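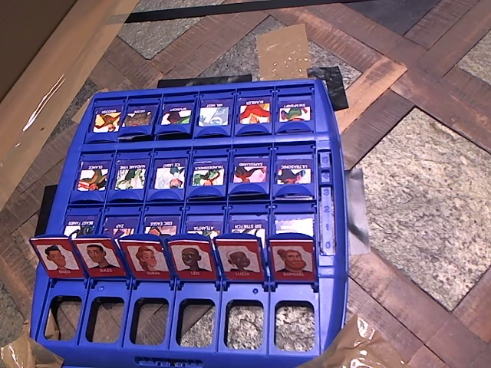
附图:棋盘前排的红色人物卡,名字自左至右为 ENZO、JULES、EMMA、LEO、LUCIA、RAPHAEL。

发件人:Murray Dhillon
收件人:Hudamix 编目与数据列表
抄送:Laurier Bélanger;Jade Campbell
日期:2022年3月25日
主题:Re: [hudamix-data] 人名规范档合并后的重复标目与排序问题

各位:

Laurier 的原信引在下面,我分段回复。没有引到的部分我没有意见。

> Laurier Bélanger 写道:
>
> Plimcombe 分馆的人名规范档并入主库之后,我跑了一遍查重,得到 768 对疑似重复标目。抽看了一部分,很多在屏幕上完全一样,连标点都一样,但系统认为是两条。我自己的姓就有两条,检索其中一条出来的书目和另一条不重叠。

我把 768 对全部导出来,按码位逐字比较了一遍。其中 228 对的差别只在规范化形式:主库存的是预组字符,Plimcombe 存的是基本字母加组合附加符号。以 Bélanger 为例,主库的第二个字符是 U+00E9,Plimcombe 的是 U+0065 后跟 U+0301。两者在 Unicode 里是规范等价的,任何合格的字体都应当显示成一样,但 Hudamix 的唯一性检查是按字节做的,自然认作两条。

来源也查到了。Plimcombe 的旧数据是用 Fehr 导出的,Fehr 有一个输出选项叫“分解附加符号”,默认打开。主库早年也用过 Fehr,但当时的配置文件里把它关掉了。这个配置文件没有随软件一起交接给 Plimcombe。

> 我的建议是在导入时统一做 NFKC,这样全角字母、连字之类也一并解决,以后不用再管。

不同意用 NFKC。导入时应做 NFC,兼容折叠只放在检索键里,不要动存储的标目。理由如下。

第一,NFKC 有信息损失,而且不可逆。上标数字会变成普通数字,带圈数字会变成裸数字,U+FB01 会拆成 f 和 i。最后这个对人名没有坏处,但规范档里不只有人名,团体名称和丛编题名也在同一张表里,走同一个导入函数。丛编题名里的上标有几条是有意义的,拆掉以后跟题名页对不上。

第二,大家以为 NFKC 能解决的几类差异,它其实不管。œ(U+0153)没有兼容分解,做完 NFKC 仍然是 œ,不会变成 oe。ø 和 ł 也没有分解,去掉组合符号的常见写法对它们无效。ß 要到大小写折叠那一步才会变成 ss。撇号更麻烦:U+0027 和 U+2019 在任何一种规范化形式下都不相等,要自己写映射。

第三,NFC 本身也不是完全无损的,这一点请编中文和日文资料的同事注意。CJK 兼容汉字区里的多数字符带有规范分解,所以 NFC 会把它们换成对应的统一汉字。例如 U+FA10 做完 NFC 是 U+585A,字形差一个点。日文姓氏里有人坚持用前一种写法。如果要保留,应当改用异体字选择符序列,在导入之前先转换好,不能指望导入之后再找回来。同一个区里另有少数几个字符没有分解(U+FA0E、U+FA0F 等),它们位置在兼容区,但按统一汉字处理,NFC 不会动它们。写脚本时不要按区段一刀切。

> 检索键是不是已经做了折叠?我输入 belanger 能查到主库那条,查不到 Plimcombe 那条。

做了,但做错了。我看了生成检索键的那段代码,它用的是一张手写的对照表,逐字符替换,é 换成 e,è 换成 e,依此类推。表里只有预组字符,没有组合符号。于是分解形式的 Bélanger 进去以后,U+0301 原样留在键里,当然查不到。对照表还漏了 ÿ 的大写,U+0178。

改法是先做 NFKD,删去一般类别为 Mn 的字符,再做大小写折叠,然后用一张很短的补充表处理没有分解的字符。伪代码如下:

 key = nfkd(s)
 key = remove_if(key, category == Mn)
 key = casefold(key)
 key = map(key, 补充表)
 key = nfkc(key)
 key = collapse_space(key)

补充表目前的内容:

 œ -> oe
 æ -> ae
 ø -> o
 ł -> l
 đ -> d
 ð -> d
 þ -> th
 ı -> i
 U+2019 -> U+0027
 U+02BC -> U+0027
 U+2010 -> U+002D
 U+2011 -> U+002D

几点说明。删 Mn 这一步只适用于拉丁字母和希腊字母的标目。对天城文会删掉元音符号,对日文假名会删掉浊点(分解之后浊点是 U+3099,类别也是 Mn),が 就成了 か。所以要先判断文字种类,假名和印度系文字不进这一步。西里尔字母单独处理,й 分解以后是 и 加 U+0306,俄文标目里这两个字母不应当混同,我倾向于不删。

U+2011 在 NFKD 那一步就会变成 U+2010,严格说补充表里不需要它,我保留了一行,方便读表的人。ı 折成 i 对土耳其文不准确,但读者在检索框里多半会输入 i。大小写折叠请用不分语言的缺省折叠,不要用服务器的区域设置。İ(U+0130)经过 NFKD 已经是 I 加 U+0307,组合点被删掉,剩下的 I 折叠成 i,不需要特殊处理。

空格那一步也请不要省。U+00A0 和 U+202F 都会被 NFKD 变成普通空格,但连续两个空格不会合并,旧数据里姓和名之间有两个空格的不少。

> 另外一个问题是排序。合并以后人名浏览列表的次序变得很奇怪,É 开头的都在 Z 后面。

浏览列表是按码位排的,一直如此。主库以前没有暴露,是由于主库的排序字段存的是去掉符号的大写形式,Plimcombe 的记录没有这个字段,程序就退回去用标目本身。两套规则排在一个列表里,看起来就乱了。

临时办法是给 Plimcombe 的记录补上排序字段。长期办法是把排序字段整个换掉,改存按 Unicode 排序算法(UTS #10)生成的二进制排序键。我倾向于长期办法,但有三件事要先定下来。

甲、重音的比较方向。法语的传统规则里,第二级权重从词尾往前比较,cote、côte、coté、côté 这四个词排出来是这个次序;从前往后比较则是 cote、coté、côte、côté。目前 CLDR 只对加拿大法语启用从后往前,其他法语区域用从前往后。我们的库里两种来源的记录都有,一个列表只能选一种。我建议全部用从前往后,也就是缺省方向。人名中受影响的条目很少,而且缺省方向的键更短,生成也快。Laurier 如果认为应当跟加拿大的习惯走,请在列表上说,我没有很强的意见。

乙、标点和空格是否参与比较。“可移位”设置下空格和连字符在前三级里被忽略,De la Tour 会和 Delatour 排在一起。编目规则要求的是逐词排列,空格先于任何字母。两者矛盾,应当以编目规则为准,所以变量权重要设成“不可忽略”。连字符按空格处理,在生成键之前替换。撇号直接删除。

丙、Mc 和 Mac。旧规则把 Mc 当作 Mac 排,新规则按字面排。主库 Darcy McKinnon 那条的排序字段是 MACKINNON,说明当年用的是旧规则。Plimcombe 用的是字面。我主张统一按字面,并在浏览列表的 Mac 处加一条参见。旧规则在机器上很难做对:以 Mac 开头的姓不全是苏格兰或爱尔兰的,缩写也不止 Mc 一种,还有 M' 和上标小 c 的写法。上标 c 又牵涉到前面说的 NFKC 问题,U+1D9C 会折成普通 c。

> Flultitz 那边的联合目录每晚取一次我们的增量,改标目会不会把整批记录都推过去?

会。改动时间戳是记录级的,不论改了哪个字段都算修改。Mackenzie Simard 的意思是 Flultitz 的接收端每批最多收 100 条,超出的部分留到下一轮,不会丢,但会排队。她要求我们不要在同一晚里既改规范档又改书目。

因此执行次序定为:

1. 先在副本上跑 NFC,输出前后对照,只看有变化的记录。
2. 对照表发到列表,给各馆几天时间提异议。
3. 主库执行 NFC,不改时间戳。需要临时关掉触发器,由我来做。
4. 合并那 228 对。合并会真正改变记录号,时间戳要更新,按 Flultitz 的批次上限分几晚推送。
5. 重建检索键。检索键不对外输出,与 Flultitz 无关。
6. 排序键放到最后,等甲、乙、丙三项定下来再做。

第 3 步不改时间戳,意味着 Flultitz 那边存的仍然是旧形式,直到记录因为别的原因再次推送。Mackenzie 确认他们的匹配是按记录号做的,不按标目字符串,所以暂时不一致没有后果。他们自己的检索键怎么生成我不清楚。

> 剩下的那些不是编码问题的重复怎么办?

除去 228 对以外,其余的大致分几类:一条有生年另一条没有;一条用全名另一条用首字母;一条有尾随句点另一条没有。尾随句点的可以机器合并,但要排除句点属于缩写的情形,以单个大写字母加句点结尾的不动。其他两类必须人工看。Jade Campbell 已经按书目内容核对过一部分,有 15 对她认为无法判断是否同一人,题名页和序言都没有提供区别信息。这一部分建议保持两条分立,各加一条附注,写明可能与另一条为同一人,不要合并。合错了再拆开,代价比多一条标目大得多,书目上的链接要一条一条重新指。

有生年与无生年的那一类,请不要为了凑成一条而直接把生年补到无生年的标目上。先确认是同一人,再把无生年的一条降为参照。旧编目员留下的铅笔注记有时扫描在卡片图像里,值得翻一下,但注记本身不算来源。

> 字段长度会不会有影响?分解形式比预组形式长。

NFC 以后只会变短或者不变的说法,对拉丁字母标目成立,对全部文字不成立。有一小批字符被列为组合排除,NFC 会把它们拆开,长度反而增加,例如天城文的 U+0958,做完是 U+0915 加 U+093C。我们的标目字段按字符计长度,目前最长的一条离上限还很远,不必改表结构。检索键字段按字节计,折叠以后绝大多数是 ASCII,也够用。排序键另说,它比原字符串长,上线前要量一次。

还有一点与原信无关,顺便写在这里。公共检索页上那个“精确匹配”选项,目前的实现是对输入不做任何处理,直接按字节比较。在 macOS 上从文件名里复制一个带符号的姓氏粘贴进来,得到的很可能是分解形式,库里统一成 NFC 以后,这样的输入反而一条也查不到。所以输入端也必须先做 NFC,包括精确匹配。这一改动很小,应当与第 3 步同时上线,不能晚于它。

测试用例我整理了一份,格式是每行一对字符串加一个预期结果,制表符分隔,字符一律用转义写出,避免编辑器存盘时自作主张改动。覆盖的内容有:

预组与分解形式的 é、ç、ñ、ü
同一基本字母上有两个组合符号、次序不同的情形(下点和扬抑符)
撇号三种
普通连字符与不换行连字符
普通空格与不换行空格
全角拉丁字母
İ、ı
假名带浊点与不带浊点,预期不相等
и 与 й,预期不相等
U+FA10 与 U+585A,存储层预期相等
空字符串
只由组合符号组成的字符串

最后一种在真实数据里出现过。Plimcombe 有一条标目的姓氏字段只有一个 U+0301,应当是当初按列宽截断时从前一个字段掉过来的。折叠以后键为空,而空键会匹配所有空检索。程序里要加一个判断:键为空时不入索引,并写日志。那条记录本身我已经转给 Darcy McKinnon,由 Plimcombe 对照原卡修正。

两个符号次序不同的情形也说明一下。下点的组合类是 220,扬抑符是 230,规范化时按组合类排序,所以不论输入次序如何,结果都一样。如果两个符号的组合类相同,比如都在上方,次序就有意义,规范化不会调换,两者也不等价。越南文标目里会遇到,按现有数据处理即可。

对照脚本在副本上完整跑一遍大约 15 分钟,重建检索键更久一些,两者都不锁表。

对甲、乙、丙有意见的请直接回列表,不要单独写给我,否则又要转一遍。对补充表有增补的,请给出码位,不要只贴字符。上一次有人贴了一个 đ 要求加进表里,邮件到我这里已经是问号了。

Murray Dhillon
Hudamix 数据维护

--
hudamix-data 邮件列表
退订请向列表地址发送主题为 unsubscribe 的空信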